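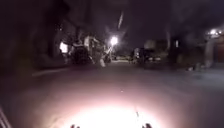
Reading a Street After Dark: Handout for Session 6

Courses > Town and Street > Evening Block > Handouts

Search this site Type a word Go

Prepared by Ankica Kelmendi, 20 Nov 2024

In the daytime walk we learned to draw a street from its edges. In the evening walk we do the same work with much less information, and the student must decide what is known and what is only guessed. Please bring your notebook from Session 5, because we will use the same signs for kerb, wall, tree and parked vehicle.

1. The edges come first

A kerb is normally the last thing which disappears in the dark. It can be pale, or painted, and even a weak light is enough to find it. Draw the kerb line before you draw anything else. If you can tell its colour, write the colour beside the line. If you are not sure, write a question mark, and do not correct it later at home from memory.

The line of the roofs is the second edge. Under a black sky it may be difficult to find, so draw it with a broken line where you lose it.

Small pale things on the road surface are also recorded. Use a small cross and the word "unknown". It may be paper, it may be paint. On the Florkness walk last January, half of the group wrote "road marking" for a piece of wet cardboard.

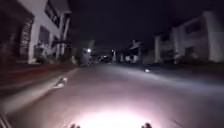 Manikandan Alva thinks that such crosses should be left out, as litter is gone by the morning and a street plan should show only what stays. I understand the argument. However, we are making a record of one evening, and a person who walks or rides there in the evening has to meet these small things too. For the final plan, which is a different sheet, you may remove them.

2. Green edges

Where the road is bordered by trees, the built edge is lost and many students stop drawing. Please continue. A mass of trees is an edge of its own, and you should shade it as one shape, without single leaves or trunks. Poles that stand among the trees are drawn separately, with a small circle, as long as you can tell them from the trunks. A pale shape which you cannot name is drawn as an outline and left open.

Write the length of the green edge in paces. One sheet holds 300 metres and after this you take a new one.
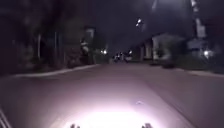

3. Lamps, windows and what they hide

Mark every source of light with a star, and next to it write one of these letters:

S street lamp
W window or door
V vehicle
U unknown

Then draw with a thin line how far the light reaches on the ground. Go around this area if the traffic allows it, because the limit is never the same on both sides.
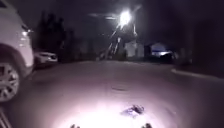

Glare is the most common reason for a wrong plan. The eye adjusts to the brightest point, and everything near it becomes darker than it really is. One strong lamp with its rays going out in all directions can take away the whole background, while a white car parked at the left side of the road stays easy to draw, even to the spokes of the wheel. So begin with the near vehicles, then cover the lamp with your hand and look again for the buildings and trees behind. Wait a little before you draw them.

4. Written part

Hand in your sheets together with a text of maximum 2000 words. Compare one street in two conditions, day and evening. Use the Perić method for the headings if you already know it, otherwise your own headings are accepted. Pencil only on the sheets.

Comments (3)

Milovan Hoxha
Is it permitted to use a red torch for the notebook? With the white one I could not see the kerb afterwards.

Ankica Kelmendi
Yes, red is permitted. Please keep it pointed at the paper.

Finn Baumgart
Our group had two different letters for the same light, W and U. We have left both on the sheet with our initials.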